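# The Grulolmont Recordings

The man from Illusden wanted 4,000 for a box of sound, and Lowri Dafis had been told to find out whether it was worth it.

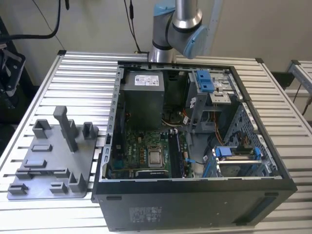 She had driven up in October with the heater stuck on high, and by the time she reached the house she was in no mood to hear a ghost. The county museum had a small fund for local history. Its director, Bayu Rahman, had already spent the money in his head. He wanted a dark room with a bench in it, and visitors sitting on the bench, listening to the dead of Grulolmont.

"Just keep an open mind," he'd said.

Lowri's mind had been open for most of her twenties, and all sorts of things had wandered in. She was careful with it now.

Ifor Nicholas met her at the door in his socks. He was a neat old man with a voice like a radio host, and he had the kettle on before she got her coat off. The recordings had been made in the old hotel on the ridge, he told her, over 18 winters, always in the same room. He'd sit there from midnight until it got light. Most nights he got wind.

"And the other nights?"

"You'd better listen."

He gave her headphones. She heard a hiss, then a floor creaking, then a woman. There was no question it was a woman. She said something low, four or five words, and stopped.

"What do you think she's saying?" said Lowri.

"What do you think she's saying?"

She noticed that. A man who'd listened to it for years should have had an answer ready, unless he had learned that people liked their own better.

"It sounds like 'leave it by the door,'" she said.

"My sister heard 'he never came before.'" He looked pleased. "Hidayah Sopacua, who cleaned up at the hotel, heard her own name. She cried right there where you're sitting."

Lowri moved over a little on the couch.

He played her nine more. A cough. Someone humming. A long one that was supposed to be a child running, and could have been a child running, or a squirrel with plans. She wrote down the times and drank his tea. It was good tea, and she didn't hold it in his favor.

"Who else had keys to the hotel?" she asked.

"The owner, until he died. And Afiq Hidayat. He looked after the boiler."

"Is he dead too?"

"He's in the yellow house by the gas station."

Afiq Hidayat was under a truck when she found him and he didn't come out. She talked to his boots.

"Room 24," he said. "Sure. That was over the laundry."

"Was there a laundry at night?"

"There was a radio at night. My wife did the sheets when we had a full house. She liked those call-in shows." A wrench clanked. "Pipe went straight up. You could smell what we had for supper in that room."

"Did Mr. Nicholas know that?"

The boots thought about it.

"He came down once to ask her to keep quiet," Afiq said. "First winter, I think. After that he never asked again."

"Does your wife hum?"

"She did," he said. "All the time."

Lowri stood there a while. A bus went by. She wanted to ask when, and didn't, and he went back to work on whatever it was.

She called Bayu from the car. He took it badly at first, and then not badly enough.

"But it's only his word," he said. "The boiler man's."

"It's only the other one's word, too."

"People would still want to hear it, Lowri. We could put up a card. 'Some say.'"

"Some say it's a call-in show."

"You're sure?"

She wasn't. That was the annoying part. A pipe explained a voice, and it explained a cough and a tune, and she could feel how nicely it all fit, which was exactly how Ifor's sister must have felt. She had been handed a story by a pair of boots. She hadn't seen the pipe. The hotel had been torn down and there was a Clevus tire store on the lot.

"Offer him 2," she said.

"Two thousand?"

"Two recordings. The floor and the humming. Ask what he wants for those."

"Why the humming?"

She watched the yellow house. Afiq had come out from under the truck after all and was wiping his hands on his shirt, looking up toward the ridge or maybe just at the weather.

"Make a copy before you put it in your dark room," she said. "I know someone who should get one."

She turned the key and the heater came on high.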